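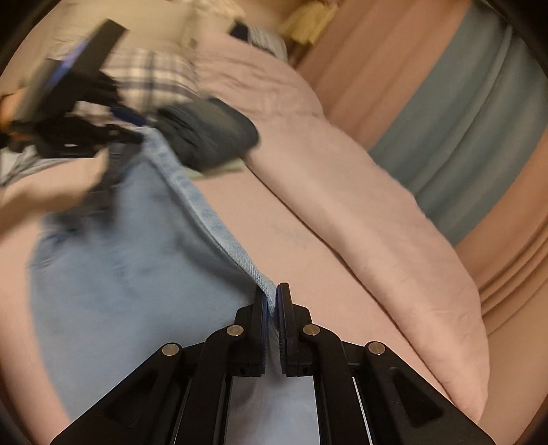 Pivot pins, blue pads and a very long Sunday-best sort of job

January 25, 2026

I promised Remzi I'd write down how I look after the hand grippers before I forget it all again, so this is going up on the blog where at least I'll be able to find it. The last time I wrote it down was in July, on the back of a Diklow delivery note, and that went in the recycling.

If you've been reading for a while you'll know the grippers go everywhere with me now, and that most of what they pick up is laundry. Jeans, shirts, pillowcases, whatever is on the bed. I squeeze, the fingers close, I fold, I let go, and the camera on top takes it all in so that the arm at Kallirden can have a go at the same thing later. It's lovely work in its way (I've never been so on top of my ironing!) but cloth is filthy stuff for machinery. Denim is the worst. You wouldn't think a clean pair of jeans had that much fluff to give, and then you open up a joint and there's a little felt washer in there that you certainly didn't fit.

So, the joints first. Every set of arms swings on round metal pins, and they want to be snug without being tight. I do them before anything else, with the gripper lying on its back on a tea towel. Open it all the way, close it all the way, and feel for the place where it catches. A good one goes through the whole travel like a door on new hinges. A bad one has a sort of gritty hesitation about a third of the way in, and you'll feel it in your hand long before you see it on a recording. I pull the pin, wipe it, wipe the hole with a twist of kitchen roll, one small drop of the Avico oil and back it goes. A small drop, mind. I was generous once and spent the evening trying to get oil spots out of a pillowcase.

Hüsnü Avcı, who built the first pair for us, does his dry with no oil at all and will tell you so at length. He may well be right. His never seem to seize up, but then he mostly picks up blocks and cups and never goes near a sock.

Then I check that the fingers meet. Close them slowly on a single layer of thin cotton and tug. If the cloth slides out from the bottom but holds at the top, the tips are toeing in and one of the arms has crept round on its screw. Slacken it off, square the fingers up against each other, nip it up again and repeat the tug. I aim for the same pull top and bottom, and I don't measure it, I just go by feel. After that I try a hem. A hem is a fairer test than it sounds -- you've got a thick ridge with thin stuff either side, and a finger that's slightly twisted will rock on the ridge and drop the lot as soon as you lift.
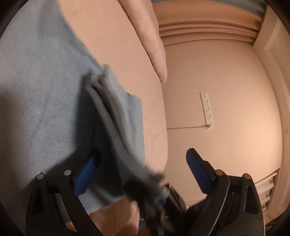 Pads are the bit I used to get wrong. I kept them on far too long, thinking that if there were ridges left then there was grip left. There isn't, not on anything smooth. What goes first is the crispness at the top of each ridge, and you can't really see that, but you can feel it if you drag a fingernail across. New pads click under your nail. Old ones sort of mumble. I now change them after eight sessions whether they want it or not, and I always change both sides together, having learned what a new pad facing a tired one does to a fold (it walks, very slowly, towards the new one, and you end up with a trouser leg like a corkscrew).

To get a pad off, warm it in your hand for a minute and peel from the tip downwards. Don't lever it with a screwdriver. I've got a nice gouge in one backing plate from doing that, and now every pad I put on it has a soft spot. Clean off the old glue, let it dry properly, press the new one on from the bottom up and leave it clamped shut on a bit of folded card overnight. Overnight! I know. I have tried an hour and the pad came off on a duvet cover halfway through a run.

Last comes the lens, and the strap. Lens gets a breath and a soft cloth, nothing out of a bottle. The strap gets its buckles checked and any loose webbing tucked away, and I say that as someone who is terrible at tucking webbing away.

Then there's the calibration, which I put off every time. Güneş is the little program Remzi Tokgöz wrote for it, and it's very patient with you. You open and close the gripper while it watches the fingers, and it works out how wide open they are at each moment. Do this after the pins and the pads, never before, or you'll be doing it twice. I did it the wrong way round before Christmas and recorded 139 folds with the closed position set a whisker too wide. On the arm that came out as a machine very carefully not quite picking up a shirt. Remzi managed to shift the numbers afterwards and save most of them, bless him, but he did mention it more than once.

We're at 3,304 folds all told, by his count, and the left gripper has done far more than its share of them. I'm right-handed, so I'd have guessed the other way, but I seem to hold things still with the left and grip like mad while the right does the travelling. Its pins are looser and its pads go sooner. I've started swapping the pads early on that side's pair and keeping a spare set of pins in the tin with the oil.

The whole lot takes me just over three hours if I count the tea, and I don't count the night with the card in. Next on my list is a better way of keeping fluff out of the lower joints. Hüsnü suggested a scrap of stocking stretched over them, which I've tried on the right one, and it has snagged on a zip already. If any of you have had luck with brush strip, or anything thin that doesn't drag, do leave me a comment. I've got a fresh bag of pads here and a big pile of towels to get through next.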